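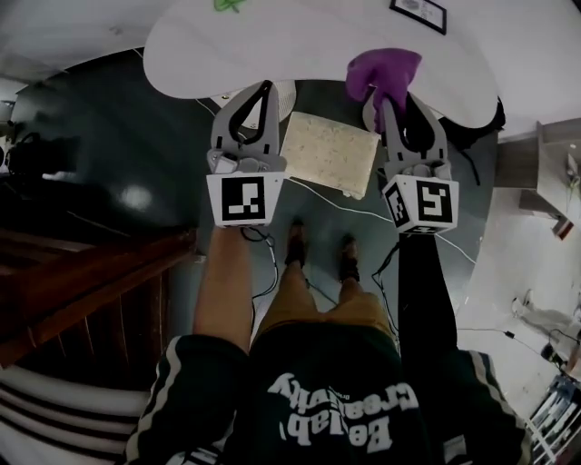
Green jacket, tan shorts, both hands full.

March, a little after 9 p.m.

Flew the Firnora out at the Hendricks field this morning, or tried to. Drove 18 miles with the heater on my feet, unfolded everything on the tailgate, and the app wanted an update. One bar of signal. I sat in the car eating a granola bar I'd been saving for lunch while a progress circle went around, and then it wanted me to log in again, and of course the password was on a sticky note at home.

Got in on the fourth guess. By then the wind had picked up to 12 mph, which the manual says is fine and my stomach says is not. Took off anyway. Two batteries, almost all of it spent flying slow squares over a hayfield, practicing the turns I keep making too wide. The third corner is always the ugly one. I have no theory.

A hawk came over to look at me during the second battery. I landed at once, very politely, and it went and sat on a fence post like it had won something. It had. 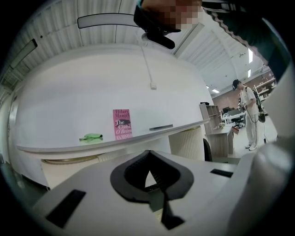 White top, black V in the middle.

Came home and watched the footage. Forty seconds of it is good, and the rest is grass. I tried to steady the shaky part in Flikura and it made the horizon breathe in and out. Deleted that. Kept the hawk, who is a brown smudge in the top left corner for less than a second.

Still haven't booked the license test. The nearest center is in Metine and I know the airspace chart questions will sink me, all those dashed circles. Read two pages of the study guide tonight and then cleaned the propellers, which were clean.

Batteries are charging on the kitchen counter. Sticky note is now in the drone case.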